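Folding rule
Reading time: 2 minutes

The folding rule is a measuring stick made in short lengths joined by hinges or pivots, so that it can be carried in a pocket. It is often described as the ancestor of the tape measure. The claim is repeated in most popular accounts and is doubtful, as tailors were using cloth tapes long before joiners gave up their rules.

Jointed measures are old, but how old depends on what one is willing to count. Several bronze pieces sold as hinged rules have no markings at all, and may be parts of something else.
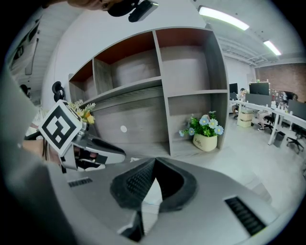

The Hokcombe pattern, a boxwood rule in four parts, is usually credited to a single workshop in that town. The evidence is one price list with no date on it. Local histories give a yearly output of 1027 rules, a figure that first appears in a shop leaflet and has been copied ever since. A later count of the surviving stock books found about 800, and even that included repairs.

Accuracy is the other point on which writers tend to be generous. Every joint adds a little play, and a worn rule reads long or short depending on how firmly it is pulled straight. Makers said their brass joints would not loosen. Old rules in daily use suggest otherwise, and many joiners kept a plain steel rule for work that mattered.

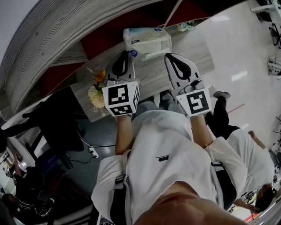 Danish Bajwa
Contributing editor, weights and measures

The zigzag type, with short sticks that swing out one after another, is sometimes called the Paserel rule. No patent under that name has been traced. It may have been a seller's mark, and the story of an inventor called Paserel should be treated with care until someone produces a document.

Folding rules are still sold, mainly to bricklayers and carpenters who want something stiff enough to hold out across a gap. Whether they are better for this than a wide steel tape is a matter of habit.

Comments (2)

Areeba Gilani
My grandfather had a Hokcombe rule and it was dead straight. I think you are too hard on them.

Mohit Rawat
Which stock books? There are 15 in the Cliltomstead archive and the last ones are mostly wages.

Related articles
Boxwood
Cloth tape
Malik gauge
Steel rule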